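Serkia Opens Up Its Cell Care Routine to All Waltow Customers

WALTOW — Starting in September, every shop that runs one of our bag-handling cells gets the full care routine we use on our own floor, and it won't cost anybody a dime. I've been pushing for this for a good long while (my coworkers are tired of hearing it), so you can imagine how happy I am to be the one writing the announcement!

A little background first. The Waltow cell picks up soft, floppy stuff: bagged parts, liners, folded covers, anything that changes shape when you grab it. The arm learns its grips from a hand-held gripper tool that a person carries around and squeezes by hand, and then the same fingers go on the arm. That means there are two sets of hardware to keep healthy, and for years our manual only talked about one of them. The arm got a thick chapter and the hand tool got half a page, mostly about where to hang it.

Well, the hand tool works hard. It gets picked up, set down, carried to lunch by accident and leaned on. When the cell at our Dreka shop started missing grips last winter, we spent most of a shift going through the arm, and the trouble was a tired connector on the hand tool's cable. After that I started writing things down, and the pile of notes became the routine we're handing out now.

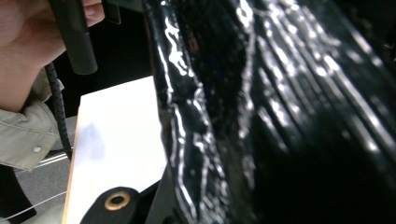
Liudmyla Yatsenko
Cell Setup and Service Lead, Serkia

The coiled cable is where I'd start every morning. Run your fingers along it, look for a flat spot in the coils, and give both plugs a gentle wiggle with the screen on. If the signal blinks, swap the cable and tag the old one. Please don't tape it. I've taped them, everybody in my department has taped them, and we all ended up swapping them later that same week anyway.

Next comes the surface check, and it's my favorite part of the job. Glossy black material is hard on a camera. Every crease throws back a bright streak, and the streaks move whenever you do, so a cell that handles cardboard all day without a hiccup can get lost on one shiny fold. We keep a plain white board next to the work for comparison and look at the live picture on the screen. If the white is blown out, turn the lights down before you touch a single setting in the software. Go slow and look again after each change.

Then there's hardware around the edges, like grommets and tabs. A finger pad can catch on a metal ring, and if you've got a pad with a nick in it, that's a pretty likely reason. Our routine has you wipe the pads, check the edges with a thumbnail, and replace them as a pair even if only one looks worn. We ship spare pads with every cell, in the gray drawer under the controller.

The daily check takes 15 minutes once you've done it a few times. The deeper one is monthly and takes over 30, mainly on account of the arm having to be parked and locked out before you get near the wrist bolts. The lockout steps are printed on their own sheet and they come first. Do them in order, every time, even if you're just reaching in for a dropped screw.

The part I'm proudest of is the repair section. Eoin Ó Gríofa, our field technician, went back through his service notes and rewrote the whole thing in plain words, with the tool size at the top of each job. "I wrote it for the person who's standing there with the cover off and the phone ringing," he told me. He also talked me out of a flow chart that ran to 70 boxes, and he was right, it was awful.

Pandey, the distributor for our spare parts, will stock the cables, finger pads and wrist bolts as one kit, so you can order by kit name and skip the part numbers. Older Waltow cells take the same cable. They need the narrow pads, though, so tell the person at the parts desk which one you have.

If you already run a cell, the routine will show up with your regular software update, and a printed copy goes out with your next parts order. Got a fix of your own that we missed? Send it in! I read all of those myself, usually first thing in the morning with coffee, and the good ones will go in the next printing with your shop's name on them.

About Serkia
Serkia builds and services robot cells for soft and bagged goods. Questions about this release or the care routine can go to Liudmyla Yatsenko at the Serkia service desk.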